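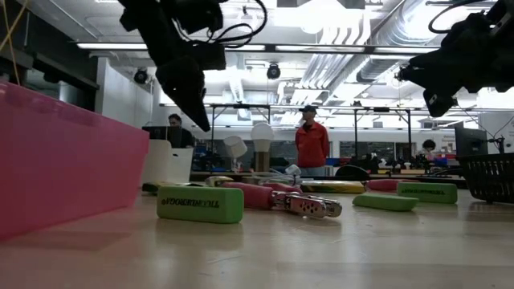
Ticket 593: right arm stalls on sorting routine, Wilstead two-arm kit
Opened by: Jhosep Tamayo
Site: Rudow lab
Status: open, waiting on vendor

Problem
Right arm stops mid reach, throws a following error, left keeps going. Started in September after the Badia controller update. Happens with the erasers and the pliers, never with the arm unloaded. Power cycle clears it for a while.
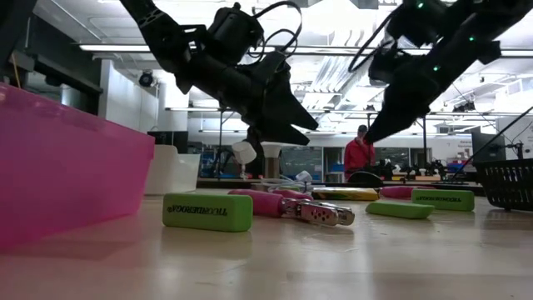 Support (Durrani desk) asked for payload settings. Both arms on factory default, same file. Swapped the controller cables left to right, fault stayed with the right arm. So not the cable. Log attached, 2,000 lines, sorry, couldnt trim it.

Tried so far
- reseated both base connectors
- rolled back firmware, no change
- slowed the right arm to 7 percent, no fault but useless at that speed
- re-ran homing twice 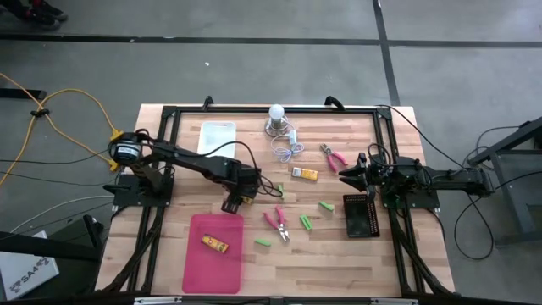
Durrani says check cable slack between base and frame rail, since a tight loop can drag on the shoulder joint. Moved the clips out a bit. Ran 2 hours clean, then same error at 3:40 pm. Joint temp looked normal in the log.

Wrist views recorded for both arms as requested, uploading tonight. Crayon boxes and bin are the standard test set from the kit manual.

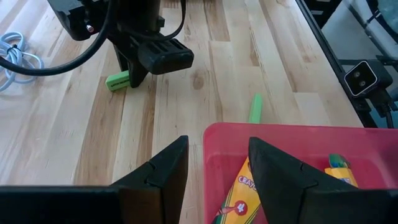 Finger offset checked after that, within spec on both sides. Still think its the shoulder encoder. Can you ship a spare under the trial agreement? We have to decide on buying the kit and I can't sign off with this open. Also the rollback instructions on your site point to teh wrong file, pls fix.

Next: swap right shoulder module when part arrives, rerun full sort.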